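Lifestyle > Features > Home

Home News Food Weekend Subscribe

August 20, 2023
By Audrey-Anne Dufour

I have been in love with wood grain since I was small enough to lie under my grandmother's kitchen table, and I blame that table for everything since, including the state of my hallway.

It was elm, I think (the family argues for oak), and the underside had never been finished. While the grown-ups played cards I'd trace the lines with a crayon and find rivers and foxes and, once, a very convincing portrait of our priest. I got in trouble for the crayon. The table went to my cousin in March and I'm still sulking a little!

So when I started looking for panelling for our place in Lirkside, I thought it would be the easy part of the reno. Ha. I came home from the first showroom with 18 sample chips and propped them along the couch, and my husband asked very gently whether we were having company.

The trouble is that a chip the size of a playing card tells you next to nothing. Grain needs room. A pattern that looks calm in your palm can go positively stormy over a whole wall, and the colour shifts every time the sun goes behind a cloud. I'd loved one called Lanon for a week, then taped up a full sheet and felt like I was living in a cigar box.

Laurier Pelletier has been milling boards outside town for longer than I've been alive, and he laughed at me for a good minute. "You're shopping with your nose against it," he said. "Go stand in the doorway." He showed me a maple plank with a flame in it that moved as I walked past, and I'd have handed over my whole $2,000 budget on the spot if he'd let me. He wouldn't. He told me to look at more plain wood first, which I found a bit insulting at the time.

I did as I was told, though, and I've been looking at plain wood ever since. Waiting rooms, church pews, the neighbour's garage door.
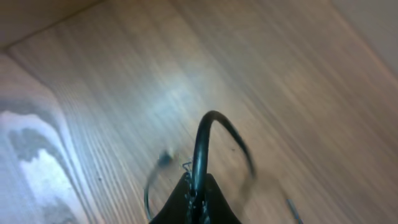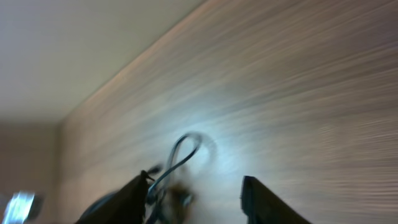 Pale grain below, light brown grain on the wall. 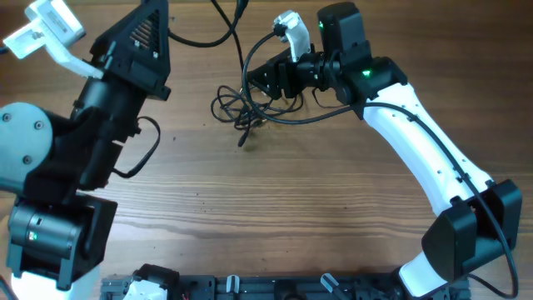
My friend Jadwiga Kaczorowski has gone the other way entirely and painted every board in her cottage white, and it's gorgeous, and I couldn't do it. I'd miss having something to stare at while the kettle boils. We've agreed not to discuss it at supper.

As for the hallway, I've settled on ash, straight-grained and a touch honeyed, 84 square feet of it, and it's stacked in the living room while I work up the nerve to cut the first piece. The cat sleeps on it. I've already found a fox.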